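Gedura head rig, four weeks in: good strap, annoying battery

Review by Loredana Carbone
Posted in: Data collection gear

Short version for people who are busy. Comfortable, sharp enough, mount holds. Battery is bad. Companion app is worse. I would still buy it again over the Puvside, and I have used both on paying work.

What we use it for

We gather first-person cleaning and tidying examples for a policy that's being trained on household chores. Wiping, folding, making beds, putting stuff back on shelves. A person wears the camera, does the job at normal speed, and the episodes go into the training set with a line of text each. No gloves, no markers, hands only. So the rig has to do two things: keep both hands in view, and not make the wearer want to quit by lunch.

Started in April with 4 rigs. 952 episodes recorded, 569 kept. That ratio is mostly on us, not on Gedura, more on that below.

Fit

Really good. Wide strap, soft pad at the back, one dial. Goes over a ponytail fine. The Puvside had a hard plastic band that left a line on your forehead and slid down when you bent over, and bending over is half of cleaning. The Gedura stays put for beds, floors, under-sink stuff. I did see it creep on one person with very short hair. A thin cotton headband under it fixed that.

Weight sits a bit forward. You notice it after an hour or so. Calum Drummond, who does most of our bathrooms, swaps the battery to the rear pouch with the long cable and says his neck is much happier. The cable is a seperate purchase, which is cheap of them.

Picture

Wide view, low enough angle that you get your hands without staring at them. This matters more than resolution. With the old rig people learned to tuck their chin to keep the work in shot and then the model gets a pile of examples where the head does a weird nod before every reach. Don't want that.

The tilt hinge has click stops. I leave it on the second one down for tables and counters, third for floors. For upright things – doors, mirrors, tall cabinets – go back to the first stop or you lose the top hand.

Exposure is quick going from hallway to bright room. Slight pulse when a ceiling light comes into view, settles fast. Dark wood is ok. I expected brown doors to turn into a black slab and they don't, you can still read the smears.

Battery

28 minutes on a full charge with everything on. The box hints at a lot more. Swapping is easy, one latch, but it ends the recording, so you need to plan episodes around it. Buy spares. Then buy more spares.

Charger takes two at a time and gets warm. Hate the charger.

App

Pairs maybe three tries out of four. The preview lags so don't use it to frame while working, use it once at the start and put the phone away. Labels typed in the app did not sync for me until I logged out and back in. Now we write labels in our own sheet and match by clip time. The Alska people have a much nicer app, shame about their camera.

Also there's no way to flag a bad take from the rig itself. One button, and it is start/stop. Please give me a double press.

Door frames, the test I care about

Vertical wiping is the hardest task on our list to record well. The arm crosses the view, the work surface is off to one side, and you often brace with the other hand. We do a lot of it in bedrooms with built-in everything.
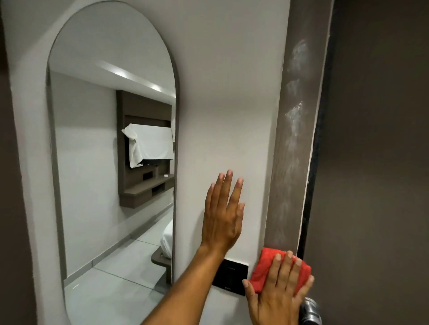
Settings and habits that raised our keep rate

Most of our tossed clips were wiping clips, and most of those were thrown out for the same few reasons. What changed it:

Stand half a step farther back than feels natural. Both hands stay in, and so does some of the frame you haven't wiped yet. The model needs to see dirty as well as clean.

Use a cloth with a strong color. Red on brown wood reads instantly. We had a batch with dark gray cloths and the annotators could not find the edge of the cloth at all.

Leave the second hand where it wants to go. Flat up by the wall, on the handle, whatever. I used to tell people to keep it down and the motion came out stiff.

Watch mirrors. Check what's reflected before pressing start, and check from where you'll be standing. We cover TV screens too.

Start the clip before the cloth touches. End it after the hand comes off. Sounds obvious, was our number one reject.

Compared to the others

Puvside: better battery, bad strap, narrow view. Fine for desk work. Bodnár: lovely picture, heavy, costs too much to hand out to a team. Gave it back. Alska: see above, app only.

Who should get it

Small teams doing chores, kitchens, hotel-type rooms, anything with a lot of moving around. If your wearer sits at a bench all day get something wired and save the money.

Four out of five. Would be higher with a real battery. Will update if the new firmware fixes pairing, its supposed to be out soon.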